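Flindeo Tabletop Kit: README and data card

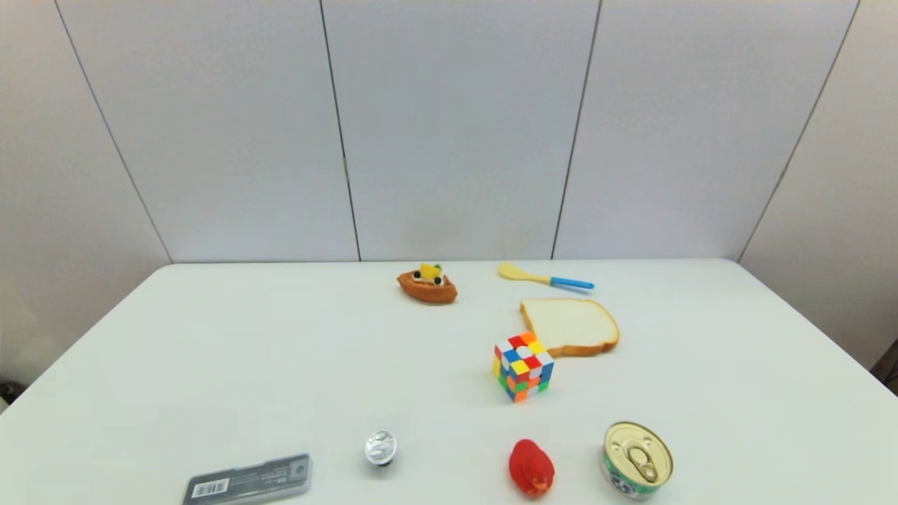
Last changed: January, with release 3 of the object set

Flindeo is a tabletop kit for people who teach robots to pick things up and put them somewhere sensible. We have been using it at Pastbridge on two different arms and we like it a great deal, so this card is partly documentation and partly our notes on what works well and what still annoys us.

What you get

The kit comes as a box of everyday and toy objects, a set of printed layout cards and a download of recorded sessions. The objects are a cheerful mix: toy food such as a bread slice and a strawberry, a toy spatula with a blue handle, a puzzle cube, a little boat, a short can with a ring-pull. They go on a plain white table with plenty of space between them, and a pale wall or screen behind helps too.

The mix is the best thing about it! A flat slice of toy bread asks for a completely different approach from a can standing upright, and a cube resting against the corner of the bread is a lovely small problem in its own right (move the bread first and the cube comes along for the ride).

What is in the download

Sessions: 1,000
Layouts: 130
Objects in the full set: 27
Held back for testing: 600 short clips, kept apart from the sessions
Views: head camera only in this release
Instructions: one plain English sentence per session, for example "put the strawberry next to the can"

Getting started

Unpack the download into a folder called flindeo and run the check script before anything else. It reads every session once and lists any that arrived damaged. Then open layouts.txt, pick a card and set the table to match. Positions are given to the nearest centimetre, measured from the near left corner.

The loader, Drorkuven, is a separate package and needs to be installed first. Version 2 will not read the new session files.

Known problems

Small printed text on objects is often unreadable at the recorded size, so please don't build a label-reading task on this set.
Shiny surfaces confuse our depth estimates. The matt objects behave much better.
Layout cards 14 and 15 are swapped in the first print run.
The Hồ folder name breaks on some older zip tools. Rename it to Ho and update the path in the settings file.

Use and sharing

Research and teaching use is free. If you make new layouts, send them in using the form in the download and we'll try them on both arms. We would especially love more layouts where objects overlap.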